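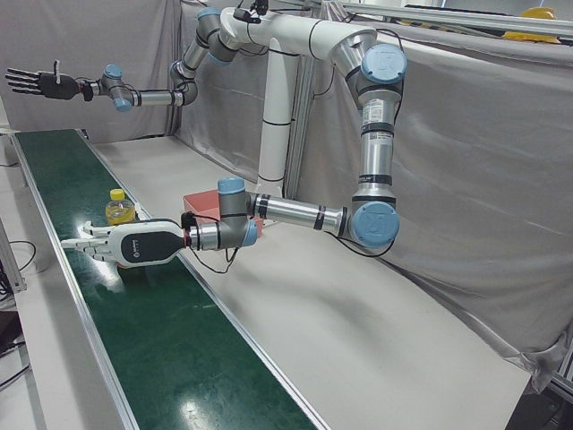 Section 4. Your First Chore: Sorting Bottles and Boxes off the Belt

By now your two-arm station is bolted down, powered and through the self-check in Section 3. Time for the fun part! This section takes you through a simple job from start to finish: goods come along the green belt, a hand picks each one up, and it gets set down on the white table.

It sounds like nothing. A person does it while thinking about lunch. For a machine it is a real test, and getting it to run on your own floor is a great feeling the first time (and, I promise, the fifth time too).

4.1 What to expect

People ask us whether the station can do chores yet. The fair answer is some of them, slowly, if you help it. In our trials at the Swanepoel workshop we ran 400 picks with mixed groceries and light packages, and 270 of those went through with no one touching anything. Upright bottles with a clear neck did best. Small cardboard boxes came next. Soft bags were a mess, and we don't support them in this release.

So plan on standing nearby. The Finine control program is good at repeating a pick you have taught it well. It is poor at guessing what to do when a bottle has tipped over and rolled up against the rail.

4.2 Before you start

You will need:
- the station, with both hands fitted and tested
- five to ten plastic bottles with screw caps, part full
- a few small cardboard boxes
- a soft cloth for the belt
- a hard hat for anyone working inside the frame

CAUTION: Keep people out of reach of both arms whenever the green light on the control box is lit. The elbows swing out wider than the hands do, and new users nearly always watch the hands.

CAUTION: Don't use glass, hot liquids or anything you would mind mopping up.

4.3 Setting up the belt

1. Wipe the belt from end to end. Dust changes how well bottles stand, and a sticky patch will tip one over every time.

2. Pull the curtains closed on all sides. Plain gray cloth gives the vision system a calm background. Folds and wrinkles are fine.

3. Check for glare. A glossy belt picks up the ceiling lights as long white streaks, and a clear bottle sitting on a streak can be hard for the system to find. If Finine loses the bottle there, switch off the nearest row of lights and try again.

4. Clear the arm cables. Each one needs a loose loop at the wrist so the hand can turn fully. Tie back anything that could drag on the belt.

5. Set the belt speed to 1 and leave it there for the whole of this section. (I know. It's slow. You can have fun with speed in Section 6.)

4.4 Teaching a bottle pick

6. Stand one bottle upright on the belt with the belt stopped. A cap in a bright color helps, especially when the bottle and the drink inside are both pale.

7. Choose TEACH, then the arm closest to the bottle. Park the other arm high and well clear.

8. Guide the hand in from the side, low, with the fingers pointing across the belt. Stop just short of the bottle.

9. Press MARK. This saves the approach point.

10. Move in until the palm rests lightly on the bottle, then press CLOSE. The fingers stop by themselves when they feel resistance.

11. Lift by a hand's width and wait. If the bottle slips, open the hand, go back to step 8 and come in a little lower. Most slips come from gripping above the middle.

12. Carry the bottle over the table, lower it until the base touches, and press OPEN. Save the pick with a name you'll recognize later.

NOTE: Teach a full bottle and a half-full bottle as two separate picks. The sloshing makes a bigger difference than you'd think.

4.5 Teaching a box pick

13. Repeat steps 7 to 12 with a box. Set the hand to WIDE first, and grip across the narrow side.

14. Choose a set-down spot on the table that stays clear of the forearm. A box left right behind the wrist is easy to knock on the next bottle pick, and the system won't see it coming.

4.6 Running the job

15. Place three bottles and one box on the belt, a forearm's length apart.

16. Press RUN and keep one hand near the stop button.

17. Let it finish, even if it drops something. The log is much more useful when the run is complete.

A good first run takes 90 seconds. If yours takes double that, don't worry. Karabo Mkhize, who wrote the Brorel hand driver, took most of March to get her first clean set, and her log from that period has 3,955 entries in it.

4.7 If something goes wrong

Hand stops above the belt and waits: the bottle was lost from view. Check for glare, then press RETRY.

Bottle tips as the fingers arrive: the approach is too fast or too high. Teach it again from step 8.

Both arms freeze: they were asked to enter the same space. Press HOME, one arm at a time, starting with the higher one.

Fingers close on nothing: the belt moved after MARK. Stop the belt fully before teaching.

Settings for other goods are listed in the Zimisden parts library. Go on to Section 5 to add a second drop-off spot.

Section last revised 2018-08-22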